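Noise reduction, a rainy fair and 887 photos

Saturday, October 3, 2020

I've finally finished sorting the pictures from Silvana Nogueira's lantern evening, and I have to tell you about the new version of Plostero, because it has changed how I feel about shooting in the dark!

A bit of background for anyone new. I'm still using the same elderly camera I've had since I started this blog, and anything above ISO 1600 comes out looking like it's been rolled in sand. I used to run everything through Velex, which did get rid of the grain, but it also got rid of eyebrows. Poor Ravinder Simard looked like a boiled egg in every portrait I took of him last winter (he was very nice about it).

The Plostero update came out last week and the noise slider has been completely rebuilt. You now get separate controls for colour speckle and for grain, and a third one called Recover that brings fine detail back in. I put colour at 100, because I can't think of a reason to keep purple dots, and grain at 58. Recover I leave low unless there's hair or knitwear involved. Lovely, natural results, and faces still look like faces.
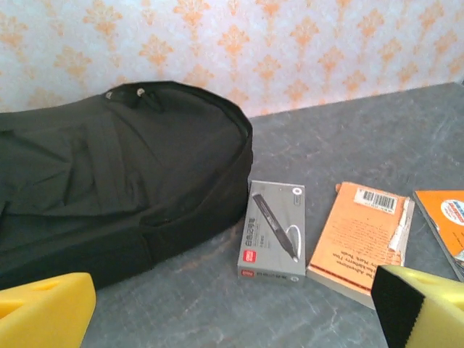 Black bag, grey tabletop, pale wallpaper.

It's quicker too. I exported 666 keepers out of the 887 while I made a curry, and they were done before the rice was. My laptop fan sounded like a hovercraft the whole time, mind you, so don't try it during a video call.

The catalogue side still needs work. Importing my old Velex edits brought the star ratings across but lost every keyword, so I'm retyping "Darlene's garden" over and over — if there's a trick to this, please tell me in the comments.

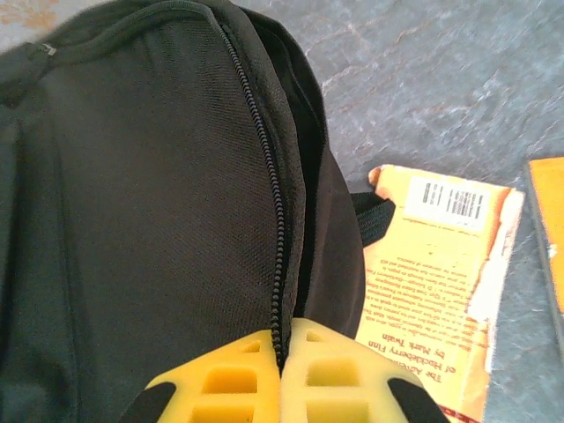

Shadows are where I've had the most fun. The old version turned anything dark into one flat lump, and I'd got into the habit of lifting the blacks until everything looked foggy. Now I bring the shadow slider up by a tiny nudge and stop as soon as the texture shows. Black fabric is a brilliant thing to practise on: you want to see the weave and the teeth of the zip, with the cloth still a dark charcoal and the gap beside the zip left properly deep. If the gap goes grey as well, you've pushed it too far.

Next I want to try the new black and white presets on the harbour pictures from May. Harpreet Bélanger swears by the one called Quintanilla, which I've only used once, on a photo of a goose. It was a very handsome goose by the end of it.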